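# Running the hand-held gripper table at an open day

These notes cover the demo table we run at the Gavville open day, where visitors pick up a pair of hand-held grippers and try moving objects themselves. Khalil Hakim wrote the first version in June. Imad Zein and I have changed it since.

**Before the doors open**

1. Lay the white foam board on the table and wipe it down.
2. Put the tray near the back half of the board, where both hands can reach it.
3. Check that both fingers on each gripper open and close fully.
4. Run the cables down the outside of the table, away from where people stand.

**With a visitor at the table**

Give them the right gripper first. Let them open and close it a few times before you hand over the left one. Most people squeeze too hard at the start, so ask them to bring the fingertips close to the tray and stop there. 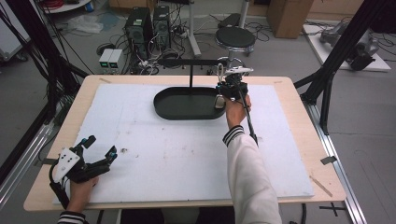

*Both grippers over the foam board, with the right one raised beside the green tray.*

Then ask for one simple job, such as sliding the tray a few inches toward them. Keep each turn to 5 minutes. If there is a line, Karim Qaisi takes the next group to the arm and talks them through it until the table is free.

Visitors should hold the grippers by the body. If someone starts pulling on a cable, take the gripper back and reset.

**Closing up**

Set the grippers down on the board with the fingers open. Write any loose screws or sticky fingers in the log and tell Ovidiu Ardeleanu before you leave. He has the spare parts.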